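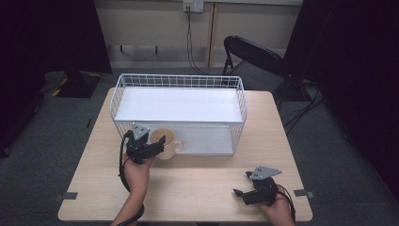 Mug and wire basket on the new table, Studance kitchen room

Progress report to the Grunier fund, 22/10/2018

We're so pleased with how the shared kitchen is coming along! The tables were the biggest item in your grant, and they have changed the room. The tops are light wood with a lovely grain, and people keep stopping to run a hand over them.

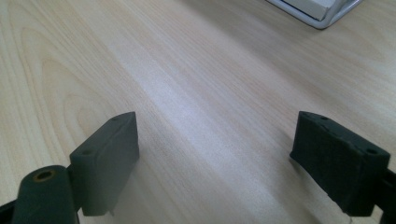 Marianna Brzozowska got the tables for less than we planned, so of the 3,000 set aside for furniture we spent 2,000. With your okay, we'd like to put what's left toward shelving for the mugs and dishes – they still live in boxes under the sink.

The wire baskets are working out well too. Each group keeps its own cups and tea things in one, and at the end of an evening everything goes back in and the table gets a wipe (a damp cloth is plenty). Miyuki Kubo wrote a short clearing-up list, now taped inside the cupboard door.
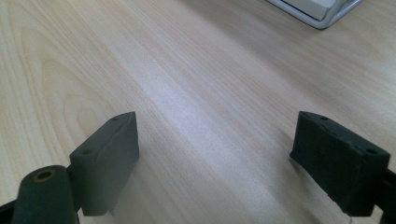
Since July we've had 24 people sign up for the supper evenings, which is wonderful for a room that used to be all storage. Still to do: felt pads for the chair feet, a second kettle, and the shelving if you agree. Edmund Borkowska will send the receipts separately.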